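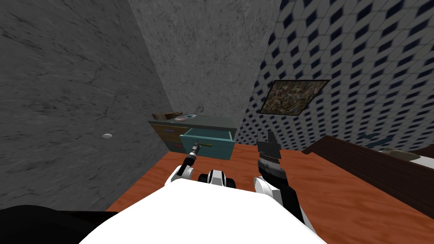
3.2 What people keep in the bedroom

Figure 2. Low grey-blue dresser with a teal drawer open.

I'll admit I came to the Kerkosdale survey for the kitchens, but the bedrooms won me over! We had 253 household inventories (Holavley sent theirs in July, bless them) and 3589 listed items, and what struck me was how much paper lives among the socks. Letters, rent books, seed packets, the lot. Homes built before 1950 were the worst for it, or the best if you're me. A low dresser like the one in Figure 2 tends to get the everyday stuff, while the tall ones fill up with things people can't quite throw out. I go into the Skostidgate homes in 3.3.

Comments

My gran's top drawer was all string and stamps. Lovely read.

Did you count blanket boxes as drawers?

Related

Cupboards under the stairs in Wiriya

Holavley pantry lists, a first look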